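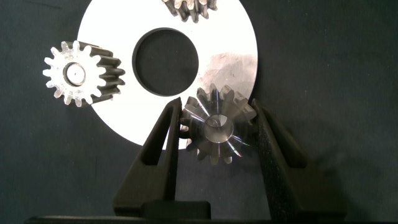

By J. Entwistle, workshop editor

Last updated: 7th May
14 shares | 4 comments

Respraying a steel patio table

Quick one, want mine finished before June. Same method for chairs, gates, letterboxes. Allow a weekend, most of it waiting.

Wash first. Warm water, dish soap, stiff brush. Rinse and let it dry right through, including the bolt holes. Grease wrecks paint faster than rust does.

Then scrape. Anything flaky comes off, anything solid can stay. Wire brush on the rusty bits, coarse paper after, finer paper to feather the edges so you can't feel a step with your thumb. Mask and goggles, old paint might be lead. If you think it is, stop and get a test kit before you sand a thing.

Primer on bare metal the same day. I use the Laruron red oxide, 200 mL tin, does one small table. Thin coat. Leave it over night.

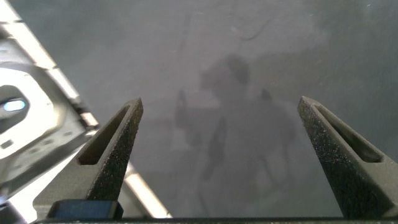 Colour coats next, and keep them light. Shake the can properly, start spraying off to one side, sweep across, let go past the other edge. Wait 10 minutes between coats, four coats all up. Gloss shows every dent you missed, so on old furniture I go for a textured matte. Dark grey with a fine light fleck through it, a bit sandpapery to look at, same as the two pointed pieces in the photo – hides a lot. Do a test patch on scrap first becuase some cans spit.

Legs: flip the table onto cardboard and do the undersides before the top. Check the feet, water sits there. New rubber caps if the old ones have split.

Runs? Leave them till hard, sand flat, one more pass. Don't wipe wet paint, ever.

Keep it out of the dew the first night. No hot mugs for a week.

Related
Fixing a sagging gate in Kelwood clay
Juneck deck oil – two summers on
Storing half-used spray cans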